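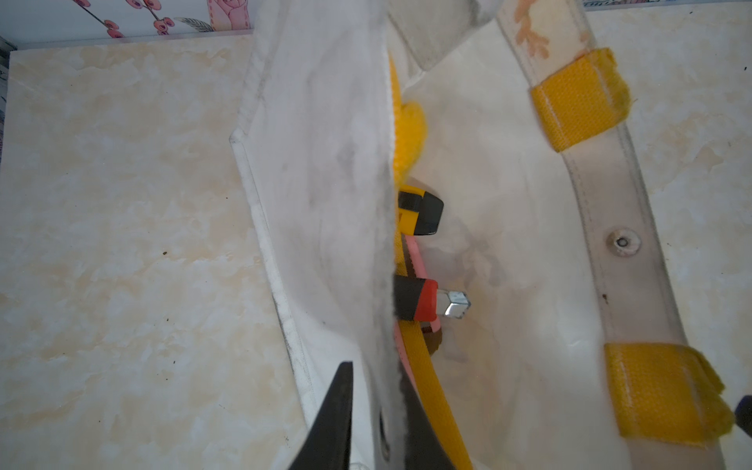

October, evening, after nine

My aunt wrote to me again about the house in Hitden. She wants to sell before the winter, and she wants my answer soon. I read the message two times on the bus and one more time in the kitchen, and I still did not know what to write. On the beige stone pattern next to me was the old white bag with the gray smudges, full of tools and straps, with the piece of yellow fabric curling out at the top, and I looked at it for a long time with the phone in my hand. The same white bag used to go with me to the house when there was something to repair. I suppose it will go there a few times more.

I should write down how the matter stands, so that I can think in order. The house belongs to three of us: my aunt, my cousin Tang and me. The roof was repaired after the storm, but only the north side. The man from Flelton who came to look at the rest gave a price of 3827 for everything, with the gutters included. My aunt says it is too much for a house where we sleep perhaps ten nights in a year. She is right about the nights. Tang says we should pay and keep it, but Tang also did not pay his part of the last bill, and I had to remind him, which I do not like to do.

I called Qiuyue Yuan at lunch. She grew up two houses from ours and she sold her parents' place last spring. I asked her if she regrets it. She was quiet and then she said that she regrets the pear tree and the sound of the gate, but not the letters from the town office. She drove past it in the summer. The new people painted the door green and took away the bench. She told me she did not stop the car.

After that I could not work well. I answered the people at Draris with the wrong file attached and had to write again and excuse myself. My manager was kind about it.

What do I want from this house? When I try to remember it, I do not see the rooms very clearly. I remember the smell of the cupboard under the stairs, and my grandmother cutting bread against her chest, which frightened me. I remember the river being louder at night. We paid about 200 every winter only for heating it enough that the pipes would not freeze, and for this money there was a warm, empty house with my grandmother's coats in it. When I write it like this it sounds foolish. But I have never been angry to pay it.

I began a letter to my aunt, by hand, because in a message I am always too short with her. The first try was too polite and the second one sounded like I was accusing her. I have put both in the drawer. Maybe I will propose that we wait until spring and go there together, all of us, and sort the coats and the papers first - the selling can come after. She will say that the price will be lower in spring. It is possible.

It rains now. I must remember to ask Tang if he still has the second key, and to buy stamps.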